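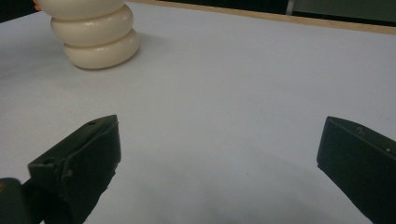 Fig. 1. Cream-colored stacked rings on the white table.

Do Five-Star Reviews of Hand Lotion Mean Anything?
Manee Khamphan, Consumer Studies project, Hodley

1. Background

My mother owns eleven hand lotions and is loyal to none of them. I wanted to know whether online reviews could have spared her the other ten.

2. Method

I collected 700 reviews of three unscented lotions, Allis, Mota and Prestmont, from one shopping site in July. Duplicates and reviews about the delivery driver were thrown out, and that left 627. I sorted these by star rating and by whether the writer mentioned using the lotion for longer than a day. I then gave unmarked pots of all three to classmates, who used each one for a week and filled in a short form about grease, smell and dryness.

3. Results

Of the reviews I kept, 300 gave five stars. Many of those were written before the first pump, to judge by phrases like "can't wait to try." Prestmont had the best average online and came last on our forms, mostly for grease. One classmate wrote that she could no longer open doors. Mota, which reviewers called "fine," came first. Allis landed in the middle both times — the only result my hypothesis got right.

The unscented lotions all smelled of something. I did not have a column for this.

4. Limits

The class is small and mostly owns the same brand of soap. A week is short, and two people forgot which hand was which. A better study would start with 4000 reviews and somebody else to read them.

5. Next steps

Repeat in winter, with a column for smell. My mother has since bought Prestmont.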